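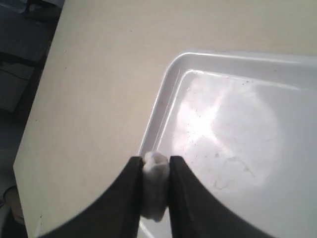

Figure 1. Small crumpled white piece and the white plastic tray, with bright glare on the tray floor.

Clearing Soft White Scraps from a White Tray
Materials Handling Project, Calness College
Project team: Chenxi Du, Jingyi Lu, Sihan Hao, Zixuan Yin
Project supervisor: Oisín Carroll
Final report, December

1. Background

The prep room on the second floor is shared by three courses. People use it to cut padding, wipe down parts and pack small items for storage. Most of this work is done over plastic trays so that scraps stay off the bench. At the end of a session the trays are meant to be emptied, wiped and stacked by the sink.

At the start of the term we were asked to find a small problem in a shared workspace and study it. Jingyi had already noticed that stacked trays often had bits left in them. The bits were nearly always soft and white: cotton, tissue or thin cloth. Metal and cardboard scraps were much less common. A scrap in a stacked tray gets pressed flat by the tray above it and then sticks, so the next person has to scrape it off.

We wanted to know why these pieces were missed and whether a cheap change would help. We did not want to change the trays themselves. The room has a full set and they are in good shape.

2. Questions

Our first question was whether people miss more white scraps on a bare white tray than on the same tray with a colored liner. Our second was whether the material of the scrap matters. A third question, about where in the tray scraps are missed, was added after the trial week and is answered only in part.

3. Materials

Trays. We used the white plastic trays from the prep room. They are rectangular with rounded corners and a raised rim. Inside the rim there is a small step down to the flat floor. The floor is shiny. We washed and dried each tray before the first round of the day.

Liner. A sheet of matte blue paper cut to fit the flat floor. The corners of the sheet had to be rounded with scissors or it rode up over the step. Sihan made a cardboard template for this after the first few came out crooked.

Lamp. The bench lamp in the prep room is a Vasivell model on a fixed arm. It cannot be moved far, so we left it where it was and marked the tray position on the bench with tape.

Scraps. We made three kinds, all white. Cotton was pulled from a roll and pinched into a loose ball. Tissue was torn into small squares and crumpled once. Cloth was cut from old cleaning wipes and folded or balled up. All pieces were small enough to pick up between two fingertips. Pieces that had gone gray or had come apart were replaced.

4. Method

Each round used one tray and 20 pieces. One team member laid the pieces out while the person doing the clearing faced the other way. We used a printed grid to decide where the pieces went, so that the corners and edges got their share. The person then turned around and cleared the tray by hand into a paper bag. There was no time limit, but we asked them to work at the pace they would use at the end of a normal session. When they said they were done, a second team member checked the tray by touch and wrote down what was left.

The checker ran a fingertip along the step inside the rim and then across the floor in strips. We chose touch because our own eyes had the same problem as everyone else's. In the trial week Zixuan passed two trays as clear by looking at them, and Chenxi then found a piece in each.

We ran 25 rounds with the bare tray and 25 with the blue liner. This gave 500 pieces in each setup and 1,000 in total. Of these, 300 were cotton, 300 were tissue and 400 were cloth. There was more cloth because it survives being used again and we had plenty of it. The people doing the clearing were students from the three courses that share the room. No one did more than two rounds in a row.

The rounds were run between 4 p.m. and 6 p.m., when the room was free. It was dark outside for most of them, so the lamp and the ceiling lights did nearly all the lighting.

5. Results

In all, 37 pieces were missed.

Missed by setup
Bare white tray: 31 of 500
Tray with blue liner: 6 of 500

Missed by material, both setups together
Cotton: 14 of 300
Tissue: 19 of 300
Cloth: 4 of 400

The difference between the two setups was larger than we expected. With the liner in, most rounds ended with nothing left at all. With the bare tray, it was common to find one piece, and in a few rounds there were two or three.

Five of the six pieces missed with the liner were on the step inside the rim, which the paper does not cover. The sixth was a thin bit of tissue that had slid under the edge of the sheet.

On the bare tray, most of the missed pieces were either along the step or under the bright patch from the lamp. We did not record exact positions in the first rounds, so we cannot give proper numbers for this. The notes from the later rounds mention the bright patch again and again.

6. Discussion

A crumpled white piece shows up mainly by its shading. The folds have light gray in them and the top catches the light. When such a piece sits in a washed-out part of the tray floor, there is little left to tell it apart from what is behind it. On blue paper the outline is clear from any side, and the paper does not shine.

Material made a difference too. Cloth was hardly ever missed. We think this is because the cloth pieces were thicker and had a firmer shape, while a torn square of tissue can open out and lie nearly flat. Cotton was in between. It stands up well when it is freshly pinched, but strands pull away from it during handling. We counted a strand as a missed piece only if it was longer than a fingernail. That rule was made in the middle of the first day, and a different rule would have changed the cotton number.

Several people changed how they cleared the tray without being asked. On the bare tray they tended to finish by sweeping a hand across the floor. On the liner they stopped as soon as they could see no more white. The sweep picked up pieces the eye had missed, so the bare tray would probably have done worse if we had told people to use their eyes only.

Picking up was also slower than we had planned for. Cotton in particular sticks to dry fingers and has to be shaken off into the bag. Two people started pressing pieces together into one larger wad and then lifting that. This worked well for tissue and cotton, and we think it is a good habit for the end of a session, but it made it harder to check our count. From the second day on we asked people to lift each piece by itself.

7. Problems and limits

The lamp stayed in one place for the whole project. We would have liked to try it lower or off to one side. Oisín suggested hanging a sheet of baking paper in front of it to soften the glare, and we tried this once after the last round. It seemed to help, but one try is not a result and it is not included in the numbers.

The liner rounds came mostly in the second half of the project. People who took part in both halves may have gotten better at the task. We should have mixed the two setups from the beginning. When we noticed this, 17 of the bare tray rounds were already done. We mixed the rest.

Everyone knew that we were looking for missed pieces. At the end of a real session people are tired and want to leave, so the real numbers are likely to be worse – perhaps for both setups.

Finally, paper liners get wet. If the tray has been used for wiping down parts, the sheet goes soft and has to be thrown out. We went through more blue paper than we had planned, and a plastic or rubber mat would be better for daily use. Falteck sells a thin mat that can be cut with scissors, and we have asked for a sample. It had not arrived when this report was handed in.

8. Recommendations for the prep room

Put a matte colored liner in any tray used for cotton, tissue or cloth. Blue worked for us, but we did not test other colors.

Run a finger along the step inside the rim before stacking. The liner does not help there.

Empty the tray away from the lamp if possible. The counter by the sink has softer light and is close to the bin.

Keep the cardboard template with the spare liners. It is in the top drawer under the bench, marked with Sihan's initials.

9. Who did what

Jingyi Lu wrote the plan and found the people who took part. Sihan Hao made the liners and the template and set out the pieces in most rounds. Zixuan Yin and Chenxi Du took turns as checker. Chenxi kept the count sheets and put together the results. All four of us worked on the text. The count sheets are in the project folder on the shared drive, together with the placement grid and a short note on how to cut the corners of the liner.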